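Ellwood Library to Extend Evening Hours Beginning in November

The Ellwood Public Library will remain open until 9 p.m. on four evenings each week beginning in November, following a review of how residents use the building after the end of the working day. The main branch currently closes at 6 p.m. on most weekdays.

The change was approved by the library board at its regular meeting and applies to the main branch on Purach Street. Hours at the Wosico branch will stay as they are through the winter and will be looked at again in the spring, once a full season of attendance figures is available from the main building.

The decision follows a survey carried out over the summer. A total of 563 cardholders returned the form, either at the front desk or through the library's website. The most common request was for later closing, ahead of requests for more parking and a larger selection of audiobooks. Parents of school-age children and residents who commute to jobs outside Ellwood were the groups most likely to say that they could not reach the library during its present hours.

"The board has heard from a large part of the community that a 6 p.m. closing does not match the way people live and work," the library said in a written statement. "Evening service was a regular feature of this library for many years, and we are pleased to restore it."

Evening hours were cut back when the library reduced its operating budget. At that time the reading room, the children's area and the reference desk all moved to a single daytime schedule. Interlibrary loan pickup was later moved to a set of lockers in the front entry, which remain open until 8 p.m. The lockers will continue in use under the new schedule and will stay open for the same hours as the building.

Under the plan, the ground floor will be fully staffed during the added hours. Visitors will be able to borrow and return materials, use the public computers, print and copy documents, and get help from a reference librarian. The children's area will be open, but story times and other programs for younger children will continue to take place in the morning and early afternoon.

The second floor will open in the evening for quiet study only. It has seating for 107 readers, and the library expects that demand will be highest in the weeks before final exams at the high school and the community college. Study rooms on that floor may be reserved for up to two hours at a time. Reservations can be made at the desk, by telephone or online, and a room that has not been claimed within 15 minutes of the start time will be released to the next person waiting.

The local history room will not be part of the extended schedule. Materials in that collection must be used under supervision, and the library does not have enough trained staff to cover the room at night. Researchers who are unable to visit during the day may ask for scans of up to 20 pages at no charge. Requests are normally filled within a week.

To support the longer hours, the library will add two part-time positions and increase the hours of three current employees. Funding for the first year comes from the library's share of the town operating budget and from a grant by the Varkico Fund, a private foundation that supports reading and adult education in the region. The grant covers wages and heating costs for the added hours. It may be renewed once, subject to a report on attendance.

The library will also replace the lighting along the walkway between the building and the rear parking lot. Several survey responses mentioned the walkway as a reason for not visiting after dark. Work on the lights is expected to be finished before the new hours take effect. Until then, visitors are asked to use the front entrance on Purach Street after sunset.

Bus service to the library will not change. The last eastbound bus leaves the stop in front of the building at 9:20 p.m., and the last westbound bus leaves at 9:05 p.m. The library will make a closing announcement at 8:40 p.m. and again at 8:50 p.m. Public computers will shut down ten minutes before closing, and users are advised to save their work ahead of that time.

A small number of evening programs will be offered during the first season. These include a monthly book discussion, a course in basic bookkeeping for owners of small businesses, and an English conversation group that met at the Wosico branch until last spring. The conversation group had 53 regular members when it was suspended, and the library has written to all of them with the new meeting time. Registration is required for the bookkeeping course, which is limited by the size of the meeting room. All programs are free of charge.

Community groups may once again reserve the large meeting room in the evening. Applications will be accepted at the front desk starting in the middle of October. Groups that held a standing reservation before the hours were reduced will need to apply again, as the earlier list is no longer in use. The room may not be used for private parties or for sales.

Some 218 residents have already signed up to receive the library's evening calendar by mail or e-mail. Copies will also be placed at the town hall, the senior center and both library branches. Residents who wish to be added to the list may do so at either branch.

Overdue notices and holds will follow the new closing time. Materials returned to the desk before 9 p.m. on an extended evening will be counted as returned on that day. Items left in the outdoor book drop after closing will be checked in the next morning. The library does not charge fines on children's materials, and that policy remains in place.

The board will receive attendance reports every three months and will review the schedule after one year. Comments on the new hours may be left in the box at the front desk or sent in writing to the library office on Purach Street.

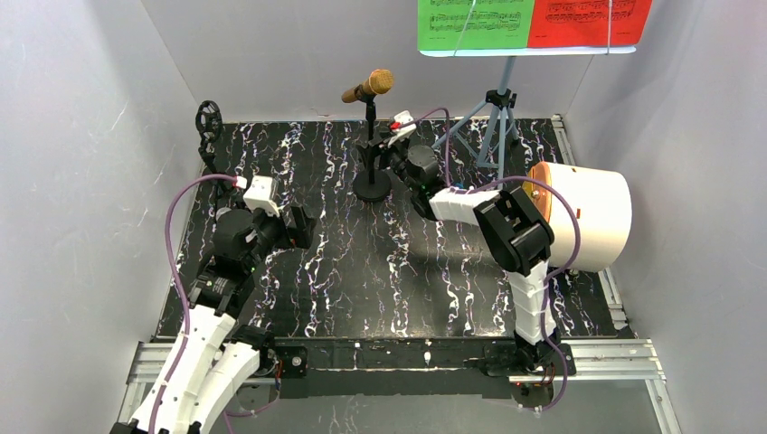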